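**For release: 20th August**

# We've stopped shipping Trakel, and I'd like to tell you why myself

Hi all, Zdenka Lazarević here. I run Murnik, the small company behind the Trakel hand-held grippers, and I'm writing this one myself instead of handing it to the person who normally makes me sound organised. We have a safety fault in a product I'm very fond of. If you own a set, please read as far as the instructions before you switch anything on!

**What went wrong**

Trakel comes as a pair. You hold one in each hand, do the job you want the robot to learn, and the recording goes off to train a two-armed machine. You can also run it live, with the arms copying you as you go, and that's where we've come unstuck.

If the cable to one gripper drops out for a moment and reconnects during a live session, the controller can bring the pair back with left and right swapped. No warning, no beep, and the status light stays a cheerful green. You close your left hand and the right arm closes. You reach across yourself and the arms head for each other (or for whoever is standing beside them).

We found out the hard way at our Berisha workshop. One of our technicians was clearing up shuttlecocks in a live session, a cable got tugged, and the right arm swept sideways into the space where she'd been leaning a moment earlier. It hit the guard rail and stopped. She wasn't hurt, I'm enormously relieved to say, but she got a proper fright and so did I. I had the power off to the whole bay before I'd worked out what I was looking at.

My first guess was a worn plug, and I was wrong. We swapped every lead in the building and could still make it happen. The fault is in our reconnection software, which hands out left and right in whatever order the grippers answer. At start-up we check that order. After a dropout we didn't, and we should have. That's a design mistake and it's ours.

**What you need to do**

- Stop using live mode today, on every Trakel set, whatever its age.
- Recording without an arm connected is fine to continue. If a cable drops out, bin that take and restart the controller.
- Don't tape or glue the plugs in place. I know it's tempting (I did it myself on the first afternoon), but the cable needs to let go if somebody trips on it.
- Check older recordings for dropouts. A swapped take can look perfectly normal on playback, and it will teach your robot some very odd habits.

There are 500 sets out in the world, most of them sold through our distributor, Grurico, who'll be emailing every customer on their books this week. If you bought yours second-hand you won't be on that list, so please get in touch with us directly and have the serial number ready.

**What we're doing**

The fix comes in 2 parts. The software update makes the controller freeze both arms after any dropout and wait until you've squeezed each gripper in turn to confirm which is which. It's running on our own benches now and it's a bit annoying to use, to be fair, but I'll take annoying. The second part is a keyed connector, so the left lead physically won't fit the right socket. Those are being made, and I'm hoping to have them in the post by December. They'll be free, postage included.

Shipping stays paused until the update has been through outside testing. I've had a few people ask for a firm date and I don't have one. If you've got an order in with us, you can wait or have your money back, and either is completely fine by me.

Meanwhile the workshop is back on recordings only, with the arms powered down and locked off. We're still using the shuttlecock job, mostly for the practical reason that we have months of older takes to compare against.

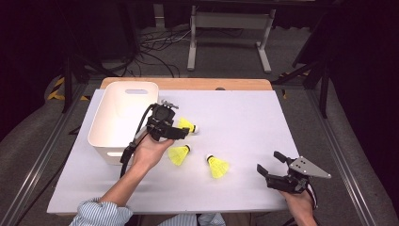 Those older takes are being checked one by one for swaps, and we'll publish the list of bad ones with the update notes so anyone who's downloaded our sample data can pull them out. Media and customer questions can come straight to me at the Murnik office in Berisha. I'm picking up the phone myself this week, so be patient if it rings for a while!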